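4.2 What the folding station changed

I spent most of December on the second floor at Fullex, where returned team wear gets checked, folded and bagged before it goes back out. The place handles 2000 garments on a busy day, and until the Esar cell came in, every one of those was folded by hand. I went in expecting people to talk to me about speed. They mostly wanted to talk about shirts.

Jerseys are the problem child here. The fabric slides, the printing is stiff, and the two don't want to bend the same way, so a fold that works on a plain tee can go sideways on a jersey (I tried it myself and my stack was embarrassing). Figure 3 shows the kind of starting point the cell has to deal with.

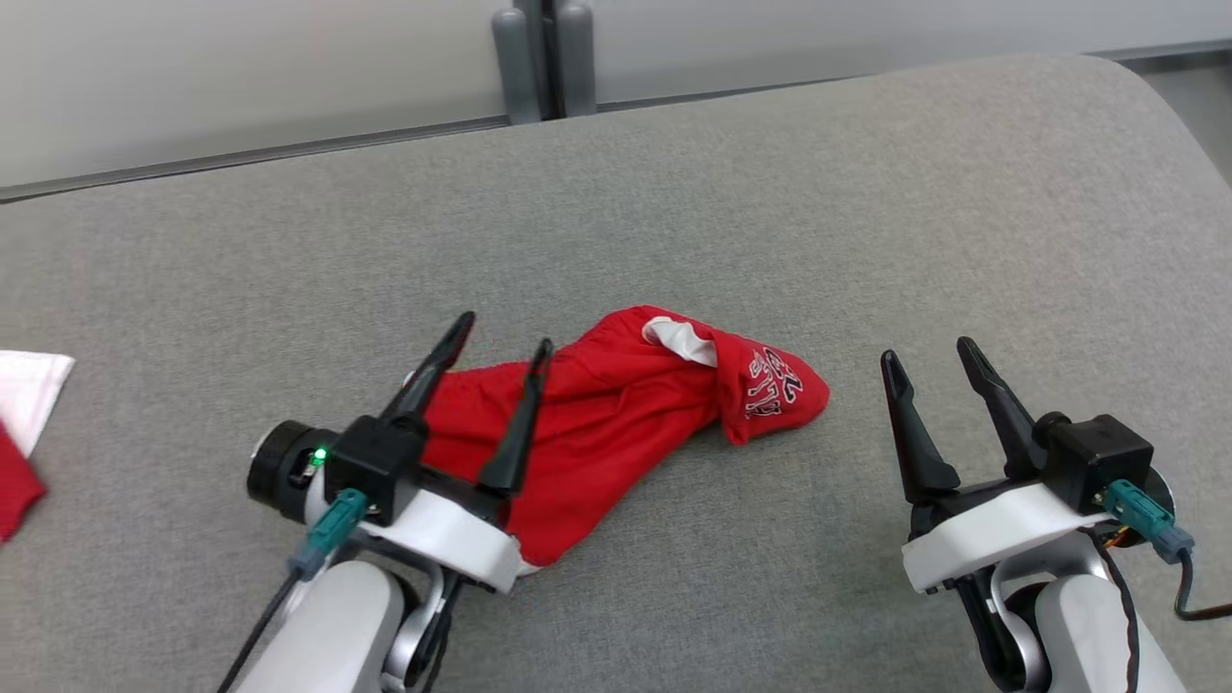 Figure 3. A bunched red garment between the two grippers on the padded work surface, with part of the white-outlined lettering showing.

Before the cell, the folders had a quiet trading system. If you had a sore wrist you swapped your jerseys for somebody's towels, and you paid it back later in the week. It wasn't written down anywhere, and the planning software from Zotdale never knew about it. Once jerseys were routed to the cell, there was nothing left to trade. The wrists got better – three people brought that up without my asking – but so did the feeling that you were stuck with whatever landed in your bin.

Saodah Lumbantobing had folded there longer than anyone else I interviewed, and she was moved over to watch the cell for half of each shift. She told me the hard part was keeping her hands to herself. "I see the sleeve is wrong and I'm already reaching," she said. The rule is that you pause the arms first, and pausing goes in the log, and she didn't love having a log with her name on it.

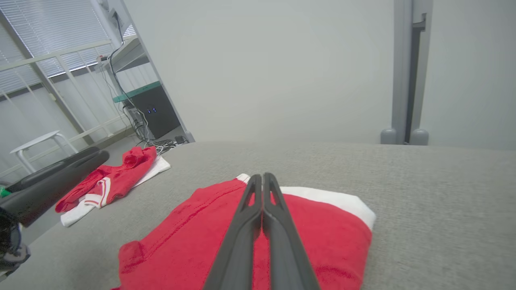
I read 50 of those log entries with her over two long lunches, and I'm so glad we did it together! What the software files as "operator stop" covered all kinds of things: a label she wanted to read, a stain that should have been caught upstream, a fold she'd simply have done differently. None of that shows up in the weekly report to Wattimena, the client, where a stop is a stop. She has since started adding a few words of her own after each code, and the evening shift has picked it up too.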